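We use cookies to remember your language and region. Accept | Manage settings

Vurard Help Center
Updated in March by the Vurard support desk

Section 3. Setting up the Drenham water softener

Read this section all the way through before you shut off the water. The job takes most of a morning the first time. You will need an adjustable wrench, a bucket, a tube cutter, plumber's tape, a flashlight and the parts bag taped inside the salt lid.

CAUTION: Do not install the softener where the temperature can drop below freezing. Ice in the resin tank will crack it, and the warranty does not cover freeze damage.

3.1 Choosing a location

Put the softener close to the point where the main water line enters the house, after the pressure tank if you are on a well. It must sit upstream of the water heater. Leave outside faucets on the hard water side if you can, as softened water is not good for lawns and uses salt for no benefit.

The floor must be level and able to carry the weight of the cabinet when it is full of salt and water. Keep a clear space in front for lifting salt bags. The power supply plugs into an ordinary grounded outlet that is not controlled by a wall switch. Do not use an extension cord.
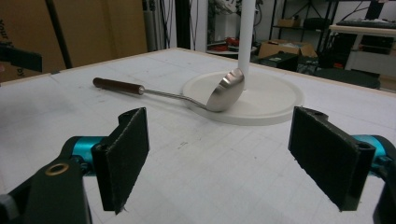
A drain must be within reach of the drain hose supplied. A floor drain, laundry sink or standpipe is suitable. If the drain is higher than the control valve, see the notes on overhead drains in Section 5.

3.2 Connecting the bypass valve

1. Turn off the main water supply and switch off the water heater. For a gas heater, turn the dial to the pilot setting.

2. Open the lowest faucet in the house and one upstairs faucet. Let the lines drain into the bucket or sink.

3. Check that the O-rings on the bypass valve are seated and clean. Wipe them with the silicone grease from the parts bag. Do not use petroleum jelly.

4. Push the bypass valve onto the control valve until both sides are flush. Fit the two clips. Pull on the valve to make sure the clips have locked.

5. Cut the main line and connect it to the side marked IN. Connect the house line to the side marked OUT. The arrows on the valve body must point in the direction of flow.

NOTE: If your pipes are copper and you plan to solder, make up the soldered joints before they are attached to the valve. Heat will ruin the plastic.

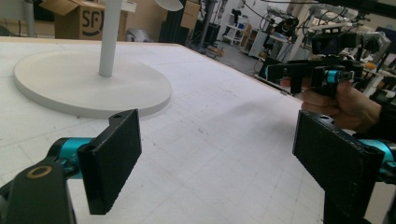

3.3 Connecting the drain and overflow

1. Slide the drain hose over the barbed fitting on the control valve and tighten the clamp.

2. Run the hose to the drain without kinks. Secure it so that it cannot jump out when water is flowing.

3. Leave an air gap between the end of the hose and the drain. Most local codes require this.

4. Attach a second hose to the overflow elbow on the side of the cabinet. This hose works by gravity and must slope down all the way. Do not join it to the drain hose.

3.4 Filling and first start

1. Set the bypass valve to BYPASS. Open the main supply slowly and check every joint for leaks. Close the open faucets once the water runs without spitting.

2. Move the bypass valve to SERVICE a little at a time. Opening it all at once can push resin into the house plumbing.

3. Pour a bucket of clean water into the salt cabinet, then add salt pellets up to the fill line on the inside wall. Do not use rock salt. It leaves dirt at the bottom that blocks the intake.

4. Plug in the power supply. The display shows the model code. Code 789 is the standard cabinet and code 994 is the tall cabinet. If you see a different code, hold the Menu button until the list appears and select the right one.

5. Set the time of day, then enter the hardness number from your water test. If you have iron in the water, follow the chart on the back of the test card and add the extra amount.

6. Press and hold Regen. The motor starts and water runs to the drain. Let the cycle finish before anyone uses hot water. 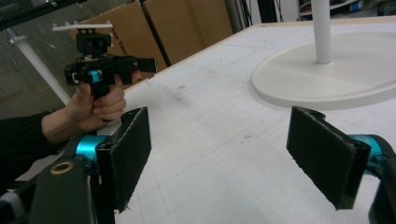

Figure 3. Work surface.

NOTE: The first water from the faucets may look cloudy or slightly yellow. Run a cold faucet until it clears, then turn the water heater back on.

3.5 If the display shows an error

Error 154 means the valve motor did not reach its home position. Unplug the power supply, wait three minutes and plug it in again. If the error comes back, set the valve to BYPASS and contact your dealer. You can use water in the house as usual while the softener is bypassed, but it will be hard water.

If the display is blank, check the outlet with a lamp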